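November, afternoon. Sim kitchen, scripted collection for the Lusar set.

Picked up where Citlali left off. The dining layout loads cleanly now, and the planner no longer hangs on reset. Target is still 4000 episodes before we train anything, split evenly between table tasks and fridge tasks.

Changed two things in the config. Start pose is randomized over a wider area of floor, and the episode limit is now 60 seconds. The old limit was killing runs where the base took the long way past the table. Those were good runs and we want to keep them.

Keyvan asked for the table items to be shuffled every episode. I left the furniture fixed and let only the small things move. If that turns out too easy we can swap the chairs and the table next.

Still open: the success check for utensils. It fires when a fork touches the plate, even if the fork is on its way to the floor. Natnael is rewriting it to wait for the object to settle. Until that's in, don't trust any success flag on a utensil task.

Base camera at reset, plate and glass set out on the table, fridge across the floor:
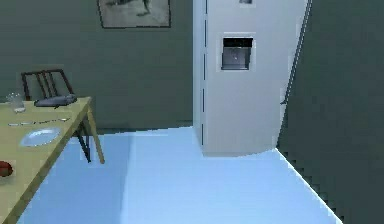

Do we keep the failed episodes?

Keep them, in a separate folder with the failure reason in the log. Aranka wants them for the recovery policy later, and they cost us nothing but disk space.

To do: rerun the fridge tasks with the new limit, write the item list into the README, ask Justinas which node has room for the overnight job.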